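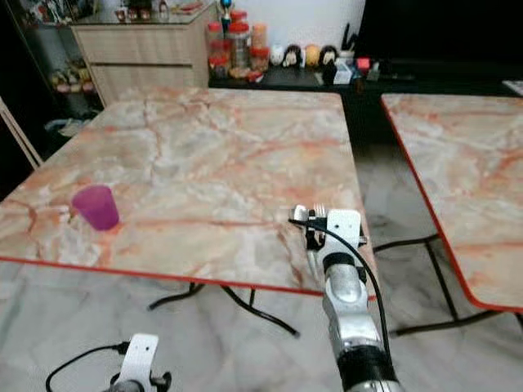 Rahel Zürcher

Gripper tips: thin plastic cups on a hard tabletop

A thin plastic cup is a good first test for any gripper. It dents early, slides easily and costs next to nothing to replace. The notes below come from comparing two sets of fingers, the Plona and the Atell, on the same arms with the same Rana controller. Each set got 60 grasps on a purple cup, standing open side up near the front of a marble-pattern table.

Start position. Put the cup a short distance in from the near edge, clear of everything else. Mark the spot with a small dot of pencil and wipe it off afterward. Park both grippers to the sides before each run, and keep the fingers just above the tabletop, never touching it.

Finger height. Close on the lower half of the wall. A tapered cup pinched near the rim goes oval and springs out. With the Atell set the best height was 42 mm above the table. The Plona fingers are wider and tolerated anything from there down to the base.

Closing force. Begin at the lowest setting the controller accepts and go up one step at a time. Stop at the first step that lifts the cup without slip, then add one more. On the Rana the value was 778 in its own units for the Plona set. It will be different on another controller, so don't copy it.

Finger pads. Bare metal on smooth plastic slips. A strip of thin rubber shelf liner, held on with double-sided tape, works as well as the Jokititz pads and can be cut with kitchen scissors. Replace it when it starts to shine. Degrease the metal first with rubbing alcohol.

Cables. Leave a loop at the top of the gripper long enough for full wrist rotation, and tie the rest down along the arm. A tight cable pulls the wrist off line by nearly 2 mm, enough to knock a cup over on approach.

Camera. See-through plastic is hard for depth cameras. If the cup drops out of the depth image, use the color image to find it and take the table height as fixed. Close the curtains if a glossy floor throws light back up.

Results. Plona: 2 drops, no dents. Atell: more drops, all at the higher grip. I kept the Plona fingers on for cups and went back to the Atell set for spoons and lids, where the narrow tip gets under the edge. Still to test: the same cup half full of rice.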